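Home | Diary | Older entries | Newer entries | Links | Write to me

October, and a small matter of gold
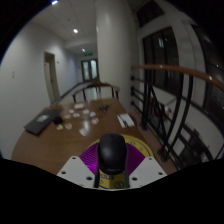

At the table.

I have been meaning to write this one up all week and kept putting it off, partly because I wasn't sure how I felt about it and partly because the paperwork had spread itself over every flat surface in the house. But it's gone nine in the evening, the rain is coming down in sheets, and I have a pot of tea beside me, so let's have a go.

The short version is that I have moved my little bit of gold savings out of Haddad and into the new plan from Zulta. The long version (and you know me, there is always a long version) begins with a letter in the spring. Haddad have looked after my savings for 12 years and I never had a cross word with them, but the letter said the yearly storage charge was going up again, and that the Stunton branch would be closing its counter. I was fond of that counter. You could go in with a silly question and come out with an answer and quite often a biscuit.

So I started reading. I do like reading the small print, I always have, and I took the Zulta booklet to bed with me more nights than I would care to admit. What they offer is a sort of bond that follows the gold price and pays you a bit of interest on top, and you don't own a bar or a coin at all, only a promise on paper. That bothered me for quite some time! My grandmother kept her gold in a sock, and she would have had plenty to say about a promise. But a sock pays no interest, and a sock can be pinched, and in the end I decided I could live with the paper as long as I kept one or two real coins back.

The form itself took me 3 evenings. There is a page about where your money came from which I filled in wrongly, then filled in again, and then spoiled by putting my cup down on it. After that I rang the helpline and a very patient young woman took me through the rest of it, and explained that I could leave after the fifth year if I needed to, with notice. I wrote that on the back of an envelope and underlined it twice.

I put in 4000 altogether, and kept 600 aside for the boiler, which has begun making its autumn noises. It isn't a fortune, I know, and there will be people who move that much about before breakfast, but it is a good slice of what I have and I felt quite wobbly walking back from the post box. I went the long way round, past the allotments, and bought myself a custard tart at the Iltetti bakery to settle my nerves. It did help.

The gold price dropped the very next morning, of course. I looked at it at seven, and again at ten, and then gave myself a talking to and went out to rake the leaves. The whole idea was to leave it alone for years and years, and I can't be peering at it every time I pass the computer.

The letter from Zulta should come by the end of the month. I must find a proper folder for it, and the envelope with the underlining had better go in there too. Now the tea's gone cold and I still haven't put the bins out.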